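Projects > Food and Culture > Student Reports

Search reports Go

How Families Share a Meal: Our Project on Serving Dishes and Second Helpings
by Freya Bellamy
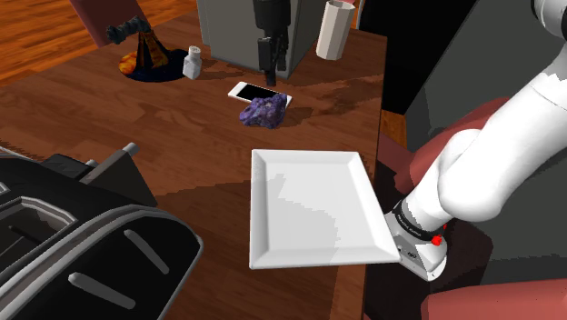

Dennis Makokha told me in July that I had it backward: people don't choose the dish to suit the food, they cook whatever suits the dish they already own. I loved that idea, and it ended up changing my whole project!

I started out wanting to know which foods people put in the middle of the table and which ones they dish up in the kitchen. So I wrote a survey with 18 questions and sent it around the Orkby neighborhood. I got 248 replies, far more than I had hoped for, and people wrote so much in the margins (whole recipes, in a few cases).

Rice, stews and roast vegetables went to the middle of the table almost everywhere. Soup was split. Several families ladle it out at the stove because of small kids, and one person wrote that carrying a full tureen is "a sport."

Then I visited six homes at dinnertime. This was my favorite part — I ate very well. At the Owino house the oldest person is served first and everybody else waits, even for seconds. Two streets over, they all reach in at once and talk the whole time.

My survey had one weak spot. I never asked how many people were eating, and a table for two is nothing like a table for nine. I would fix that first. I'd also love to go back during a holiday, when the big platters come out of the cupboard.

Contact the project office | © Plindari Student Projects | Back to top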